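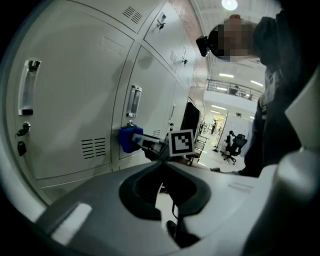 May, evening. Second week on the locker job and my hours have changed again. I'm off the parcel counter until lunch now and back on it after. Mornings I'm upstairs with the gripper, doing doors. You hold it out in front of you, put the blue fingertip on the gray metal below the handle, near the lock, and go from there. Then the next door. The camera strapped to the head gets heavier as the morning goes on, and by ten I have a sore spot over my left ear. I tried a folded tissue under the strap and it slid out.

The quota is 780 for the two of us, and that's good ones only. If your hand goes over the lens or you talk to somebody and stop moving, it gets thrown out. Mateja Delić is better at it than I am. She says to pretend you have a bad shoulder and can't rush. I still go too fast at the start of each row. Sixteen years of handing people their boxes with a line behind them, I suppose.

What it's for is the Jibrin carts. Halleren has ordered 2 of them from Dosura for the Prosbridge building, and they are supposed to take the overnight parcels up and put them in the lockers before the day shift gets in. People pick up with their badge. The counter would then be open afternoons only. That was said at the meeting in March and it was said again this morning by Iraklis Sarantis, who came down in person. He was decent about it. He said no one on the current team loses their job over this, and that the night sort goes from four people to one, with the others moved to days. Carl asked whether days pays the night rate. It doesn't. Iraklis said he would look into a bridging payment and wrote something in his notebook.

So that is three people I know who lose the night money. Carl has the two kids and took nights on purpose. He didn't say anything else in the meeting. After, he asked me how the doors were going, and I said fine, and then I felt bad for saying fine.

I keep thinking about it from his side. I'm getting paid to show the thing how to do his part. Mateja says if it wasn't us it would be a couple of kids from an agency, and at least we know which doors stick. She's right about the doors. The middle row is the worst. You have to lean on them a little before they'll give, and the Dosura woman got very interested when I told her. She had me do that 15 times in a row, slower each time. She said no one had written down that the doors stick. I said no one had asked, and she wrote that down too.

Something I didn't expect is that I've started noticing what my hands do. At the counter this afternoon I was watching myself turn a box over to find the label. I turn it away from me, always. Why away? Somebody may want to know that someday. I nearly dropped it from thinking about it.

Good things, to be fair. It's quiet up there. I get to sit down between rows if one of the office chairs is free. No one yells at me about a delivery that went to the wrong building. The extra pay is a dollar ten an hour while the project runs, and that has gone straight to the car. And my back is better than it has been since winter, because I'm not bending under the counter all morning. If the carts do take over the bottom row I won't miss it at all. I've said for years that whoever put lockers at ankle height never had to load one.

Bad things. The wrist. The gripper isn't heavy when you pick it up, but it's out in front of you the whole time. I've asked for a break every hour in place of one long one and I'm waiting to hear. Also people walk through and look at you. A man from accounts asked me if I was fixing the locks. I said no, I was opening them, and he thought I was being smart with him.

And the counter itself. Robin is covering my mornings and she's new, so when I come back at one there's a pile of things she wasn't sure about. There were 11 today. Most of them were easy if you know the names. One was for a department that moved out last fall. One was for "Bill, second floor," and there are three Bills but only one who buys fishing line. I don't know how a cart does that one. I asked the Dosura woman and she said it would go to an exceptions shelf and a person would handle it. I asked which person. She said that was a question for Halleren.

I'd like it to be me, if I'm going to be plain about it. Exceptions, afternoons, no bending. I haven't told anyone that, as it sounds like I've already gone over to the other side with Carl still working out his rent. I may ask Iraklis next time he's down, after the bridging payment is settled and not before.

He wants Mateja and me to stay on once the first cart arrives and stand next to it for its first month. We'd have a stop button and a form. She has said yes. I said I'd think about it. The shift starts at five in the morning, before the first bus from my end, so I'd have to drive — and the car still needs the front brakes done.

Iced the wrist, twenty minutes. Soup for dinner. Called Carl around eight but he'd already left for his shift, so I left a message saying call me on the weekend. Need to bring the other hair tie tomorrow for under the strap, and a sandwich. The machine upstairs is out of everything except the crackers.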